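Newsletter > Household > The Doubtful Shopper

The latching box, and whether it deserves a place in your closet

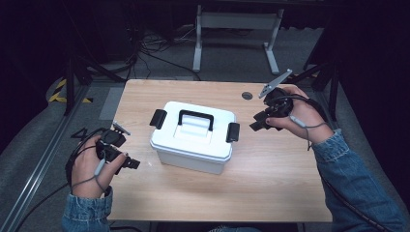
Every spring the storage people come for us. The catalogs land in March, the emails follow, and by the time the weather is decent enough to clean out a closet you have been told 200 times that your trouble is a shortage of boxes. I have never met a household with a shortage of boxes. I have met plenty with a shortage of lids.

Still, several readers wrote in after the last issue to ask about the small white ones with a handle on top and a latch at each end, the kind you can pick up and carry like a lunch pail. They wanted to know if these are any better than the shoe boxes and cookie tins they already have. I have been living with a few of them, so I'll say what I think, and you can go on using the cookie tins if you like.

The main claim made for this sort of box is that it carries well. Dreveck, which sells the one I used most, prints "grab and go" on the sleeve. I'd ask where you are going. Most of what gets put in a box like this (batteries, shoe polish, picture hooks, the good scissors) travels from the hall closet to the kitchen table and back again, if it makes it back. A handle is nice for that. It isn't worth paying double for, and in the shops near me double is what you'd pay.

A handle in the middle of the lid also means the whole weight hangs from the lid, and the lid hangs on to the box by two latches. With sewing things inside, fine. With a set of sockets and a hammer, I would not carry it by the handle over a tile floor, whatever the sleeve says. Put a hand underneath. If you need a hand underneath, then you have a box with an ornament on top, and you should shop accordingly.

Now the latches, where most of my mail comes from. There are two ways to close a box like this and people are oddly loyal to one or the other. Some press one side down, walk around to the other side, and press that. Others do both ends together, a hand on each. I'm in the second group. If you do one end first the lid can ride up a little at the far end, and then the second latch has to drag it down, and that is how tabs wear out. Sit the lid square, look at it from the front, then fold both latches over at once. Opening is the same in reverse. Don't stand there flipping one latch with your thumb while you talk on the phone, which is how I broke my first one.

Makers like to say a latched box is sealed. I'd be careful with that word. A latch holds a lid shut. Unless there is a gasket in the rim, it doesn't keep out damp, and it won't do much about fine dust either. Run your finger around the inside of the lid in the store. If you feel nothing but hard plastic, then don't put your photographs in it and send it down to the basement. Detine makes one with a soft strip inside, and it costs more, and I have yet to be persuaded that the strip stays put. Mine had come loose at a corner within six weeks.

Then there is color. White looks very clean in a catalog. It looks clean on a table at home too, for a while. Black fittings hide grubby fingers and white lids don't, so the part you touch least stays smart and everything next to it goes gray. Dish soap and an old toothbrush will bring it back. Scouring powder will scratch it, and then the scratches collect dirt, and you're worse off than before. White also means you can't see what's inside. I consider this the biggest mark against it. You will say you'll label it. Will you? I have a roll of labels from Prydderch that has been "about to be used" since before we repainted the hall.

Stacking is another thing to check before you hand over any money. A box with a handle that stands up from the lid won't take another box on top of it. Some handles fold flat and some don't, and the picture on the sleeve is not always much help. Try it in the aisle. If the clerk gives you a look, let them. The sides matter as well. Most of these boxes get a little narrower toward the bottom, which helps them nest when they're empty, but a row of them on a shelf wastes a bit of space at floor level. In a deep closet you won't mind. On a narrow shelf over the washer you might.

What would I keep in one? First aid things, for a start. You want those in something you can grab with one hand, and they don't weigh much. Shoe care. Cake decorating bits, if you are that sort of person. Charging cords, though a drawer does the job. I would not use one for papers, which curl, or for anything you reach for every day. Two latches is two latches too many when all you want is a pencil.

A note on numbers. Dastden is advertising a "whole home" set of 96 boxes in assorted sizes. I read that twice. Ninety-six boxes is a second job. Before you buy any set, take everything out of one closet, put it on a table, and get rid of what you don't want. Then measure what's left. I did this with the hall closet and needed two boxes. One of them I already had — it was full of instruction booklets for appliances we gave away years ago.

So my verdict, such as it is. Buy one. Use it until summer's over. If the latches still snap and you still know what's in it, buy another. If it has moved to the garage with somebody's old bike lock inside, you have your answer and you're only out the price of one box.

Next issue I'm looking at drawer dividers, about which I already have doubts. Complaints and corrections are welcome at the usual address, especially from anyone who has managed to keep a white lid white for over 6 months. I'd like to know what you're using, and I'd like to see the lid.

2,590 shares
96 comments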